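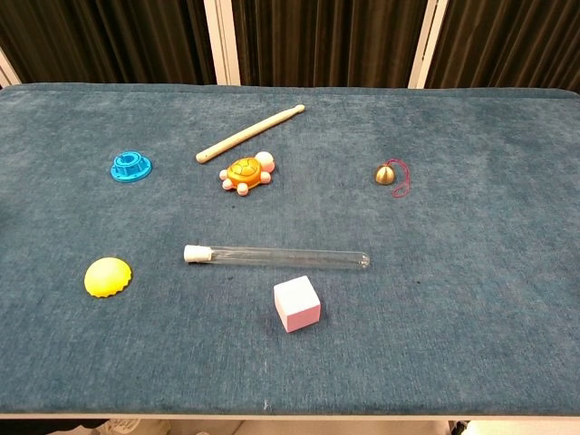 Opened by Nana Ayaaba | 1 Mar 2023 | Ticket 3425 | Status: Open, waiting on part

Problem
Arm stops during the pick with a wrist force fault. Object set is the mixed one: drumstick, turtle, blue flanged part, bell, test tube, yellow half-sphere, cube. It only faults on the test tube. Error code on the pendant is 445.

Steps tried
Restarted the controller. Same fault on the next tube pick.
Swapped the finger pads for the spare set. Same fault.
Turned the tube so the stopper faced the other way. Same fault.
Ran the cube and the bell 200 times between them. No faults.

Reply from Malte Oltmanns
Can you send the log from cycle 1285? I want the depth reading just before contact. Clear glass over that blue cloth may be giving us the height of the cloth and not the tube.

Nana Ayaaba
Log attached. Target height for the tube is the same as the table height, so the fingers go down into the cloth and push.

Malte Oltmanns
OK, then the wrist is doing its job. Please don't raise the force limit to get past it. If the glass breaks under load we have a bigger problem.

Béla Győri
I set a minimum height for the tube in the Nakstead config. The fault is gone, but the grip now misses when the cloth is bunched up. Tube is out of the set until the second depth sensor comes in. Leave this open.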